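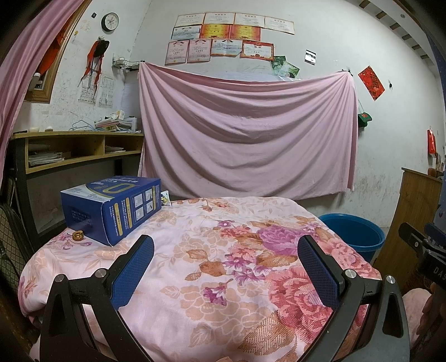
A two-finger hand gripper over the bed, with the blue box set out on the quilt

packrat_56
Went to the Broltura open day in August and finally got to try the handheld grippers. You squeeze, the fingers close, and whatever you pick up becomes training data for the arm. I figured it'd be all lab benches, but a bunch of it was home tasks like this one, on a flowery quilt! I did 15 runs and my thumb was toast.

mittens117
Jealous. Did they let you see the arm run any of it?

packrat_56
Yeah, in the afternoon. It was slow but kind of hypnotic (I stood there way too long). Also a guy from Hollmann gave a talk on finger pads and I took zero notes, sorry.
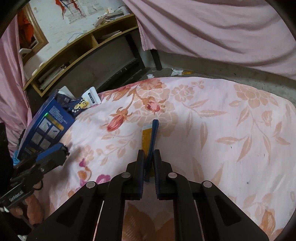 Cormac Keogh

I was at the same one. My favorite part was the skinny stuff, like the dark blue stick between the jaws there. Boxes are easy, you just go wide and squeeze. With something that thin you have to line up the pads first, and I rushed it every time until the Zikix lady told me to slow down.

tobler
Not sold, sorry. I went to the Vomell demo and it was the same deal, people squeezing things for an hour. How is that a robot demo? A person is doing all the work.

Cormac Keogh
Well sure, that's the collecting part. I'd take that over another arm waving at me from behind glass.

tobler
I'd still rather watch the arm mess up 265 times. At least then I learn something about the arm.

mittens117
Kinda with tobler on this, but I'd go for the hands-on bit anyway. Was there parking?

packrat_56
Behind the building, full by 10. Take the bus.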